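4. Collecting the handover demonstrations

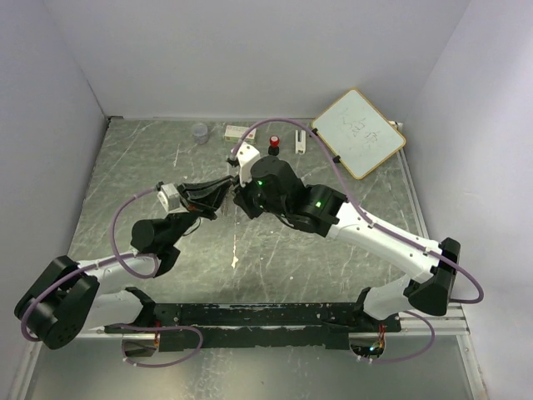
Figure 3. The two-arm cell with the grippers meeting over the tabletop and a thin, translucent, chain-like item at the meeting point.

I want to spend a bit of time on how we got our demonstrations, since most of the surprises in this project came from there and hardly any from the training code. The short version is that one person drives both arms by remote control, using a pair of small leader arms, and the arms in Figure 3 copy whatever the leader arms do. We call the whole setup Katholm, and the software that records from it is Pralader. Everything in this section was done on Katholm unless I say so.

4.1 Why chains

Our earlier work (the Zivano tasks, Section 2) used stiff things: blocks, pegs, a spoon. You can get pretty far with stiff things by being sloppy. If the second gripper shows up a few millimeters off, the block turns a little and the handover still goes through. A thin, flexible item doesn't let you do that. It swings, it twists, it slides down between the fingers, and half the time it's hanging somewhere other than where you thought it was when you started closing the second gripper.

It's also hard to see! Against the veined tabletop a see-through strand just about vanishes, and in Figure 3 the fingers hide part of it too. I went back and forth on whether to swap the tabletop for a plain one. In the end we left it alone, mostly because all the Zivano data had been recorded on it and I wanted to be able to mix the two sets. Looking back I'd still make that choice, but it cost us, and Section 6 has the numbers on how often the policy closed on air.

4.2 The handover itself

Each demonstration has the same outline. One arm picks up the strand, lifts it, and brings it toward the middle of the work area. The other arm comes in, takes hold close to the first gripper, and then the first gripper opens. The second arm carries the strand away and lays it down. We let the operator choose which arm goes first, with one rule: you have to decide before you touch the leader arms, and say it out loud so it ends up in the notes for that run.

That rule came late. In the first batch people would start with the left arm, see that the strand was lying awkwardly, and switch to the right halfway in. A person has no trouble with that, but a policy learning from those runs picks up a habit of dithering, with both arms creeping forward and neither one committing. I threw out 50 runs for that reason alone and I'm still a little sore about it.

The meeting is where the skill is. I found three things that mattered when I was driving:

Keep the giving arm still. It's very tempting to help by moving both hands toward each other, as you would at a kitchen table. Don't. Park the giver, let the strand settle, then bring in the taker.

Come in at an angle. If both grippers approach head-on, the fingertips get in each other's way before either one has a decent hold. With one pointing down and across and the other more or less sideways, there's room for both.

Close, wait, then open. We asked for a clear pause with both grippers holding on. Operators hated this (it feels slow and a bit silly), but runs with the pause trained noticeably better than runs without it.

4.3 What driving feels like

There's no force feedback on the leader arms, so you're going entirely on sight. For stiff objects you stop noticing after an hour. For the strand I never did. You can't feel whether the second gripper has it, and from the operator's chair you can't always see it either, so what you do is give a tiny tug and watch for the strand to go tight. All of us landed on that trick without discussing it, and it shows up in the data as a small backward twitch of the taking arm just before the giver lets go.

I was worried about the twitch at first and wrote a filter to smooth it away. That was a mistake. The policy trained on the smoothed data let go too early, over and over, and once I put the twitch back it got a good deal more patient. My reading is that the tug makes the state of the grasp visible to the cameras – a tight strand looks different from a slack one – and so the policy has something to go on when it decides to release. I can't prove that from what we have, but the comparison in Table 2 points the same way.

We also tried teaching by hand, meaning you take hold of the arms themselves and push them through the motion with the motors slack. For one arm this is lovely, and I'd recommend it to anyone who's starting out. For two arms it was a mess. You need both hands just to steer, so closing a gripper means a foot pedal, and two grippers means two pedals, and at that point you're playing the organ. Worse, your own hands and sleeves are all over the recording, and they won't be there at test time. We recorded a small set this way and used it only for the timing comparison in the appendix.

4.4 Cables, and other dull things

The cables got more of my attention than I'd like to admit. They run along the outside of both arms with enough slack for the wrists to turn, and that slack has to go somewhere. Too little, and the wrist gets tugged near the end of its range, so the gripper doesn't end up where the leader arm asked it to go. Too much, and you get a big arch that wanders across the view of whichever camera you care about most. We fastened the right arm's cable to its forearm tube with small ties and left the loop at the wrist free. I checked the loops by hand at the start of every session, and if I had to move one I recorded a short calibration run before going on.

We didn't clear the back of the table. There's a row of small items along the far side, and the whiteboard leans in at the corner, and all of it stayed through the main collection. My thinking was that a policy that only works on a bare table isn't much use to us. The items did get shuffled a little between sessions, which I count as free variety, though I'll admit it wasn't planned as carefully as that makes it sound.

4.5 How much we kept

We recorded 838 runs in all, and 446 of them made it into the training set. That's a lot of waste, and I'd rather be open about it than bury it in a footnote. Besides the arm-switching runs above, we dropped any run where the strand fell, any run where the operator forgot the pause, and any run where Pralader lost sync between the arm positions and the video. The last group was the most annoying, because the driving in those runs was often very good. A fix went in around May and the problem mostly went away after that.

Runs with a fumble and a recovery were a harder call. Say the taker misses, backs off, and gets it on the second try. Should that be in there? I kept them as long as the strand never left the first gripper. The policy does need to see what to do after a miss, and perfect driving never shows it one. I capped recoveries at roughly one run in 3, because with more than that in the mix the policy started missing on purpose, or at least that's what it looked like from my chair – it would go in, back off, and go in again with nothing wrong the first time.

4.6 Replay check

Before training on anything, we played a sample of the kept runs back on the arms with no policy involved, just the stored joint positions. This is a cheap test and I wish more papers reported it. Stiff objects replay well. The strand doesn't, and you shouldn't expect it to, as it never lies the same way twice. What replay does tell you is whether the arms go where the log says they went, and that the grippers meet where they met before. Ours did, apart from one stretch of sessions where the left wrist was reading slightly off. We corrected those with the offset procedure from our Verstraete report and kept them.

The next section covers how the kept runs were cut into shorter pieces for training, and why the both-holding pause ended up as a segment of its own.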